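Resources > Congregational Life > Interfaith Prayer Room Guide > Section 4

Overview Room Set-Up Scheduling Contacts

Section 4. Preparing and Opening a Shared Prayer Room

This section applies to every building in the Altaron district in which a room is set aside for the use of more than one faith community. It should be read together with Section 3, Agreements Between Communities. The terms of a signed agreement take precedence wherever the two differ.

4.1 Before the Room Is Assigned

1. Confirm that each participating community has named one representative and one alternate. A room may not be opened with fewer than 2 communities on the agreement.

2. Obtain the floor plan from the building office and mark the direction of prayer required by each community. Where the directions differ, mark all of them. Do not choose one as the main direction of the room.

3. Check the posted occupancy limit. The upper room at Brisau House is limited to 44 persons, seated or standing, and this figure includes children.

4. Identify the nearest washing area. If it is on another floor, the route must be marked with plain signs and kept open during all scheduled hours.

Note: Permanent religious symbols belonging to any one community should not be fixed to the walls, ceiling or doors. Symbols used during worship are brought in at the start of the period and taken away at the end.

4.2 Furnishing the Room

1. Place stacking chairs along the side walls. The center of the room remains open between services so that each community may arrange it according to its own practice.

2. Provide one closed cabinet for each community. Cabinets should be of equal size and should carry the name of the community only.

3. Store sacred texts on the upper shelves. Texts are not to be placed on the floor, beneath other objects or in the same cabinet as cleaning supplies.

4. Provide a shoe rack outside the door. Visitors who prefer to keep their shoes on may use the strip of bare flooring inside the entrance, where the agreement allows it.
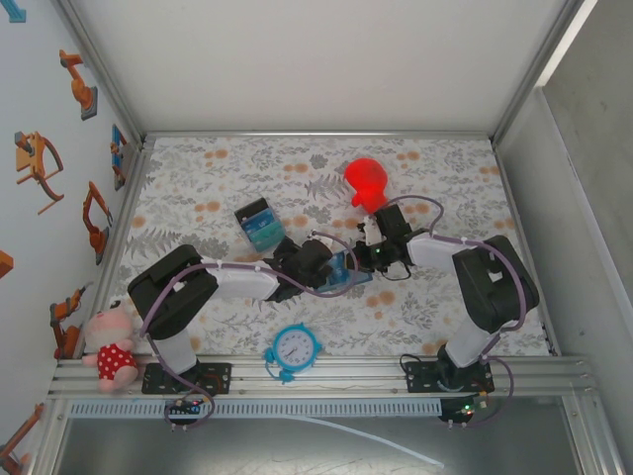
5. Set the lighting so that it can be lowered without being switched off completely. Emergency lighting must stay on at all times, including during vigils and periods of silent prayer.

Caution: Candles, oil lamps and incense may be used only where the agreement names them. An open flame must never be left unattended. At Vesley Hall the smoke detectors are connected directly to the main alarm, and incense is not permitted in any part of the building.

4.3 Setting the Schedule

1. Ask each representative to submit regular times of worship in writing, together with the dates of major festivals. Requests for the coming year are due by the end of December.

2. Enter fixed times of prayer first. Times that follow the sun or the moon will move during the year and should be entered for the whole year, not for a single month.

3. Leave a clear interval between services. The departing community uses it to return the room to its open arrangement - the arriving community should not be asked to do this work.

4. Where two requests fall at the same hour, the representatives should first meet and try to settle the matter themselves. If they cannot agree, the request is sent to the district coordinator, Merle Ngata, whose decision stands for that date only and does not create a standing right.

Note: Funerals and prayers for the dead take priority over study groups, rehearsals and meetings. They do not displace a regular service without the consent of the community concerned.

4.4 Opening the Room

1. Invite all participating communities to the opening. Each may offer a reading, a prayer or a period of silence of equal length.

2. Do not ask any person to recite or respond to a prayer from a tradition other than their own. Attendance at the opening does not imply agreement with what is said there.

3. Post the schedule and the names of the representatives beside the door.

4. Place the visitors' book near the entrance. Names are given freely, and no visitor should be asked to state a religion.

4.5 Guests and Observers

School classes and other groups may visit outside the hours of worship. Requests to observe a service are made to the community holding it, and a refusal does not need to be explained. The Peixoto Street room accepts group visits in the morning only.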